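Open Day, Hall Two
Short fiction

The tour reached the Drevano unit at 2:40, ten minutes behind the printed schedule. The guide gave the figures from a card. Payload at the wrist, 8 kilograms. Rated life of the finger pads, 500 hours. Then she stepped back so the people in the second row could see the table.

I was in the second row. My badge said Leladier, which was the name of a supplier that had closed in the spring. I had kept the badge and the mailing list had kept me.

The demonstration was called Studio Reset. The task was to put the brushes away. A technician in gray overalls checked the emergency stop, released it, and read the conditions aloud in a flat voice: one table, one cup, no markers on the objects, no fixed positions. The success rate over the last 100 runs was on a sheet taped to the rail. A man beside me copied it into a notebook and underlined it.

The arm started. It moved at the reduced speed required with visitors present. It paused over the table for longer than I would have allowed in my day, and a child asked whether it was broken. The guide said it was planning.

I had written the acceptance procedure for the first of these units, when the project was still called Rostivus. Section four dealt with pauses. Any pause over six seconds was to be logged as a fault. I looked at my watch out of habit and then stopped looking. 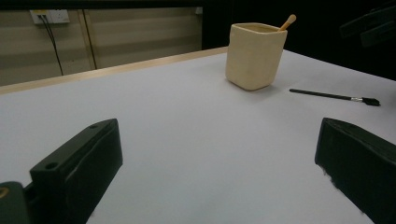
Doãn

One brush was in the cup with its pale wooden handle up. The other lay on the white tabletop to the right of it, the black one with the silver ferrule. The fingers were wide open and well short of both.

"What is it waiting for?" the child asked.

The technician said the unit was comparing grasps. It would take the handle or the ferrule, and it had not settled on which.

I would have taken the handle. I had painted for a year after the layoff, badly, and I still had the cup.

At nine seconds the arm went down. The guide turned her card over and began reading the part about maintenance intervals.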